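Grandel Picnic Pieces: Plate and Pitcher
Stock no. 708
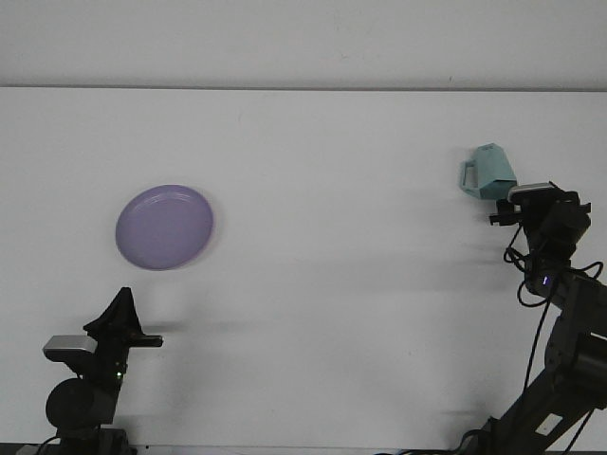

Lavender plate and teal pitcher.

We stock a lot of plastic tableware and most of it is sold with more adjectives than it deserves. Grandel's own leaflet calls this range "heirloom outdoor dining". It's a plastic plate and a plastic jug. We took it on because people kept asking for colours other than white, and so far we don't mind it.

The plate is round and light purple, with a slightly raised rim. Slightly is the word. Sandwiches, cake and salad are fine. If you want to serve anything with a lot of gravy, buy a bowl.

The pitcher is a light teal with flat facets in place of the usual round belly, an open loop handle and an angular spout. Grandel says the spout is "drip-free". We have heard that about every jug we've sold since the Pultdale shop opened, so we've left it out of the specification. Toshiko Takeda has one at home and says it pours well enough if you don't dawdle.

Specification
Material: plastic
Plate colour: lavender
Pitcher colour: light teal
Plate diameter: not given by the maker, we've asked twice
Lid: none supplied
Microwave: the leaflet doesn't say, so we'd say no
Sold: separately

Delivery and returns
Orders leave Pultdale on weekdays. You have 28 days to send anything back unused. Cracked on arrival? Keep the box and write to Wing-sze Cheng at the returns desk.

Customer comments
"Nice colour. Plate is a plate. Paid more than I'd have liked for the jug." Tsz-kin Chiang
"Bought two jugs in March, would buy a third if they did it in the purple." Sze-wing Pan

There is no purple jug. Grandel says one is coming, and we'll list it when we have it on the shelf.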